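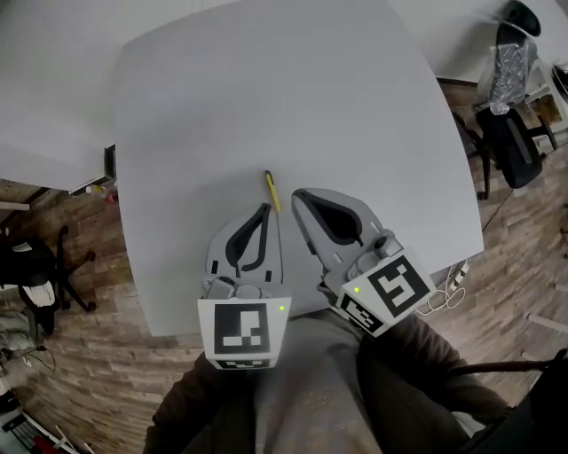
Yellow marker, gray table. The second table is off to the left.

I moved into the room on Gonthorpe Street in September and have been setting it up a bit at a time. The big table came first. It is light gray with curved outer edges, and it was the largest thing I could get up the stairs. I paid 188 dollars for it used, plus 60 for a man with a van. The same money would have bought a smaller one new, but I wanted room to spread out paper.

My rule for the big table is that whatever I used gets put away before I leave. The marker is the last thing to go, so it stays out until I have written the next day's list. I use yellow for anything that has to be done before lunch. It is hard to read on white paper under the overhead light, so I write the words in pencil and run the marker over them.

The white table is a different matter. I have not made a rule for that one yet. There is a shelf under it that collects small items, and I go through it when I can't find something. The pile on the floor over on that side is mostly things I have not decided about. I have gone through it 3 times and each time it came back. I would like to get it into one box by the end of the month.

I left the plastic on the back of one of the office chairs. A few people have told me to take it off. It makes a noise when you lean on it, but the last chair I owned got a stain in the first week, so the plastic can stay for now.

The power strip is attached under the edge of the big table. I had it on the floor in my last place and kicked it all the time. The white cable still hangs in a loop, and I plan to clip it up when I find the clips. I bought a bag of them from Wulivent and put it somewhere safe.

Storage is the white cabinet by the wall. I looked at a tall Ileven unit that cost 594 dollars and had doors I liked, but it would have blocked part of the window. The one I have is plain and does the job. Paper goes on the top shelf, cables in the middle, and tools at the bottom. I may swap the cables and the tools, as I reach for the tools more.

The floor is brown planks, and dust shows on it by the afternoon. I sweep before I start in the morning. The chairs roll fine on it without a mat.

Still to do: the clips, the pile, a better lamp for the big table, and a hook for bags so they stop ending up on the floor next to the chair. Borkowska Hardware has a plain steel hook I liked. I will go by there next time I am out that way.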